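Destia: keeping a baseplate flat

The model maker behind Destia's brick layouts works on a kitchen counter. "Marble is flat enough," she said. "A table bows, and 200 studs in, you feel it."

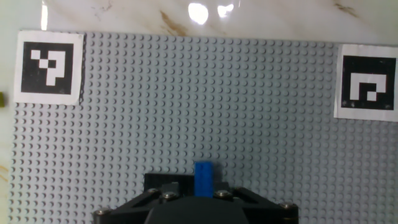 She starts each layout from a corner and presses no more than 13 bricks before checking the level. "Light grey shows dust, so I brush between the studs first – a dry paintbrush does it."

Plates are stored flat, three to a shelf. The next layout, Vikilness, is due in July.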